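Noemi Haddad drew the first page of Drolska on the back of a delivery slip, during a slow shift at the bakery where she worked mornings. The comic now runs to 686 pages. She still has the slip, in a folder with the rejected covers.

Drolska follows a women's rowing crew in a river town of the same name. Haddad rowed for two seasons in college, mostly in the second boat, and says that was enough.

"I wasn't good," she says. "I was tall, so they kept me. But I remember what the boathouse smelled like and who wouldn't talk to who. I didn't have to look that up."

She works at a desk in the front room of her apartment, starting at 5 a.m. when she can. Pencils are on paper, inks too. Only the lettering is done on a computer, and she says she would do that by hand as well if her spelling were better.

The first 20 pages took her most of a winter. She posted them online one at a time and had very few readers until Štěpánka Dvořáček, who edits the comics anthology Grerau, wrote to ask for a short chapter.

"She wanted eight pages and I sent her 14," Haddad says. "She cut it down to eight. I was mad for a week, and then I read it again and she was right about every page except the last one."
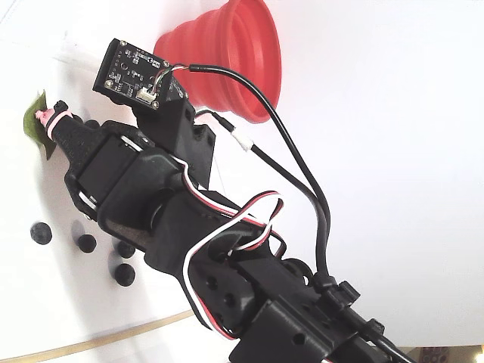
The printed collection came later. Haddad paid for 200 copies of the first volume and sold them by mail and at small shows. A table at one of those shows, in October, put her next to Obinna Ibrahim, who draws the boxing comic Mendes. They have traded pages for comments ever since.

"Obinna looks at hands," she says. "He'll send back a whole chapter and the only note is that somebody is holding the oar wrong. I used to row. It's embarrassing."

Volume 2 is the one she is least happy with. She changed pens halfway through and thinks it shows. The story also moves away from the races for a long stretch, to the coxswain's divorce, and some readers wrote to complain.

"They wanted the regatta," she says. "I get that. I wanted to draw the kitchen for a while – there's only so much water a person can ink."

She has no date for the end of the series. The last race is written but not drawn, and she has changed the result more than once. For now she is working on a chapter set in the off-season, with the boats up on racks and the crew lifting weights in a school gym.

"After that I have to draw the river again," she says.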